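The number everybody quotes from the Githolm project is 3,000. That's how many recorded grasps went into the first training set, and it has been repeated so often that people say it the way they'd say a horsepower rating. I have a smaller number I like better, which is 474. That's how many were left after Liên Sầm went through the set and threw out every example that was a near copy of another one.

I don't think the Githolm people were dishonest. They did what most groups do. You put a pile of things in a bin, you let the arm pick, you log it, you put the things back. After a few hours the counter looks wonderful. But the same bottle has gone in and out at more or less the same angle, and the learning system has been shown one small fact over and over.

The answer I usually get is variety. Mix up the objects, stir the bin, and the examples will spread out by themselves. I've spent enough time next to these setups to doubt it. Clutter that a person puts in a bin is tidy in ways the person doesn't notice. Things end up against the walls. Soft items get dropped last. And a hairbrush, a bottle, a cloth and a couple of blocks are still only the hairbrush, the bottle, the cloth and the blocks, however often you shake them.

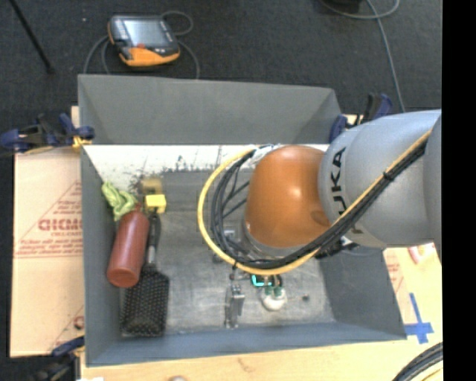 Ramil Lumanlan thinks I'm being unfair, and wrote to tell me so. Repeats are cheap, he says, and a grasp that works from one angle and fails from a slightly different one is exactly what the model needs to see. Throw those away as near copies and you have thrown away the edge of the problem.

He has a point, up to a point. I'd keep the failures. What I object to is keeping 30 easy successes for every failure and then printing the total in large type. Ask how many of the 3,000 were misses and the talk gets vague very quickly. At Dalley they stopped logging misses altogether for part of the spring - the label field was a nuisance to fill in.

So here's what I would ask of the next group that shows me a big count. How many different objects, and who chose them? Who reset the bin, and did it ever change hands? Was anything held back for testing that had never touched that bin? Brover answered all of it in one short page. Their set was about 6 times smaller, and I'd sooner trust a gripper trained on it - though I'd still want to see it try my kitchen drawer.

Contact | Copyright Nkechi Shehu | Back to top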